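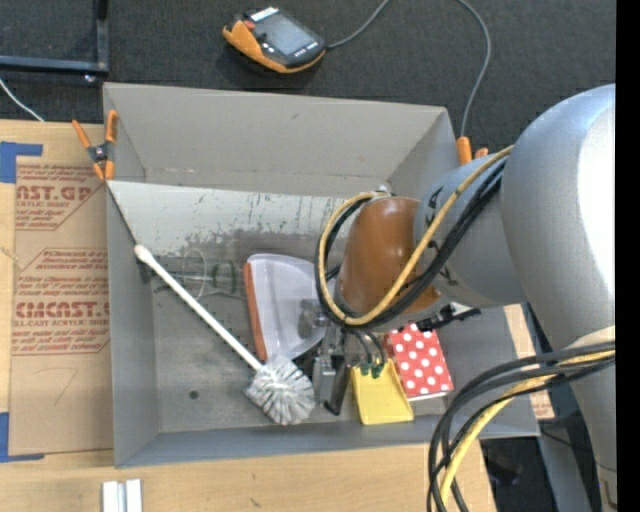

Gray storage bin on a worktable with a toilet brush, a dustpan, and other mixed items inside.

Product Review: Votora Open Storage Bin, Large, Gray
Reviewed for the Fuvik Shared Supplies Guide
Reviewer: Margus Koppel
Published 3/20/25

The Votora Open Storage Bin is sold to schools, offices, and rental properties as a general container for cleaning supplies and other loose goods. It is rectangular, has no lid, and is supplied without dividers. The Guide purchased two bins at the regular retail price. One was placed in a supply closet at the Ruvau residence hall, and the other was kept on a worktable in our office for daily use. Both remained in service for six months.

Capacity

The bin holds long items better than most containers in its class. A toilet brush can be laid diagonally across the floor with a dustpan beside it, and space remains for flat items such as a scoop or a small boxed product. Full-size brooms and mops do not fit and should be hung on a wall rack. Staff at Ruvau found that the bin worked best when filled to half its depth. Beyond that point, small items slid underneath larger ones and had to be dug out.

The lack of dividers is the main weakness. Brushes come to rest against whatever is next to them, and we do not recommend storing a used toilet brush with anything that will be handled often. Buyers who intend to keep bathroom tools in the bin should purchase a separate brush holder. Votora does not offer one in this line.

Access

The open top allows quick retrieval, and the gray interior makes brightly colored articles easy to find. A yellow scoop or a red box can be picked out at once. Pale and translucent items are harder to locate, particularly in a dim closet. Periklis Koutsoukos, who manages supplies at Ruvau, now orders dustpans with a colored edge for this purpose.

Wear

The interior shows use sooner than expected. Dark scratches, spots, and peeled patches are visible on our worktable bin. The damage is cosmetic so far, and neither bin has cracked or leaked. Institutions that place containers in public view may wish to consider the Grīnberga bin reviewed in June, which has a tougher inner finish but costs more and is noticeably shallower.

Cleaning

Both bins were wiped weekly with mild soap and water. Dust and bristle fragments collect in the corners and require a small brush. Scratched areas hold dirt and take longer to clean than the rest of the surface.

Rating

Capacity: Very good
Access: Good
Wear: Fair
Cleaning: Fair
Overall: Good

The bin is recommended for closets and back rooms where appearance is of secondary concern. It is not recommended for food areas or for the storage of open liquids. Replacement bins may be ordered individually through the supplier.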